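Suchbegriff eingeben Suche Alle Themen

Wie kommt das Wasser aus dem Wasserspender?

Wissen für Kinder | Text: Hildegard Thiele

14 Kommentare | 37 Mal geteilt

In vielen Büros, Werkstätten und Wartezimmern steht ein Gerät mit einer großen, durchsichtigen Flasche obendrauf. Es heißt Wasserspender. Die Flasche steht auf dem Kopf, ihre Öffnung zeigt nach unten. Trotzdem läuft der Spender nicht über. Die Ursache ist der Luftdruck.

Was im Inneren steckt

Unter der Flasche befindet sich ein Vorratsbehälter. Der Flaschenhals ragt von oben in ihn hinein. Steht das Wasser im Behälter höher als die Öffnung der Flasche, ist die Öffnung verschlossen. Es kann keine Luft mehr in die Flasche, und es fließt kein Wasser nach.

Die Luft im Raum drückt auf die Wasseroberfläche im Behälter. Dieser Druck hält das Wasser in der Flasche fest. Man spürt ihn im Alltag kaum, weil er von allen Seiten gleich stark wirkt.

Was beim Zapfen passiert

Öffnet man den Hahn, fließt Wasser aus dem Vorratsbehälter in den Becher. Der Wasserspiegel sinkt, bis die Flaschenöffnung frei liegt. Nun steigt Luft als Blase nach oben, und dieselbe Menge Wasser fließt nach unten. Dabei entsteht das bekannte Gluckern. Sobald die Öffnung wieder unter Wasser liegt, hört der Vorgang auf.

Manche Spender haben 2 Hähne, einen für kaltes und einen für heißes Wasser. Zum Kühlen und Erhitzen brauchen sie Strom. Das heiße Wasser kann bei solchen Geräten 90 Grad erreichen. Kinder zapfen es deshalb nur zusammen mit einem Erwachsenen.

Wo der Spender steht

Eine volle Flasche ist schwer. Der Boden muss eben und fest sein, sonst kann das Gerät kippen. Direkte Sonne ist ungünstig, weil sich im warmen, hellen Wasser Algen bilden können. Kabel verlegt man so, dass niemand darüber stolpert.

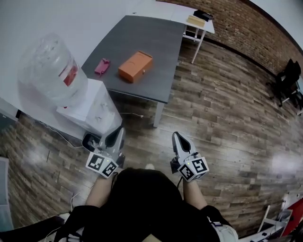
Unter den Hähnen sitzt bei vielen Modellen eine Tropfschale. Sie fängt Wasser auf, das nach dem Zapfen noch herunterläuft. Die Schale wird regelmäßig geleert und ausgewaschen, ebenso die Hähne, denn an feuchten Stellen vermehren sich Keime.

Versuch zum Nachmachen

Du brauchst eine kleine Plastikflasche, eine Schüssel und Wasser.

Fülle die Schüssel 5 Zentimeter hoch. Fülle dann die Flasche ganz, halte die Öffnung mit dem Daumen zu und drehe die Flasche um. Tauche den Hals in die Schüssel und nimm den Daumen weg. Das Wasser bleibt in der Flasche. Hebe sie nun langsam an, bis die Öffnung knapp über dem Wasser liegt. Luft dringt ein, und die Flasche läuft leer.

Fachliche Durchsicht: Benedikt Tiedemann

Artikel teilen | Kommentare anzeigen (14)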